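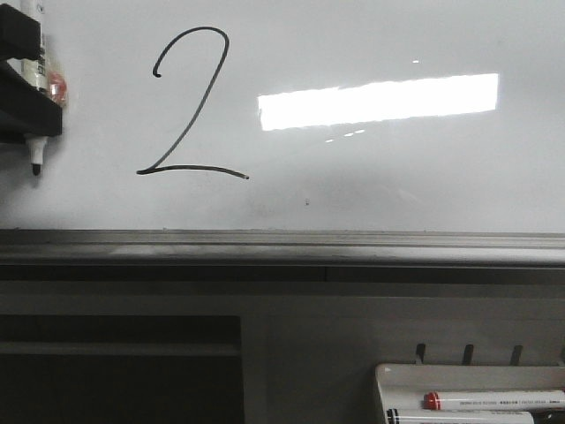 The Two

The Skidon had been with us at Clastard for a fortnight before it was trusted with the whiteboard. The job was to write up how many orders were still waiting to be packed, a chore that had gone undone since the last person who cared about it went to Negri for better money.

It wrote a 2. A handsome one, too, with a little hook at the top and a wavy foot.

"Two orders?" said my manager. "There are 60."

I rang Dusar, who had sold us the thing for £1,798 a month. They asked whether the 2 was legible. I said it was the most legible 2 I had ever seen. They said that counted as a pass.

My manager looked at the board for a while, then at the heap by the door.

"Can it pack?"

"Spring, they reckon."

She handed me the tape gun. By five I had got us down to 41, and the board still said 2, so I left it there as a target.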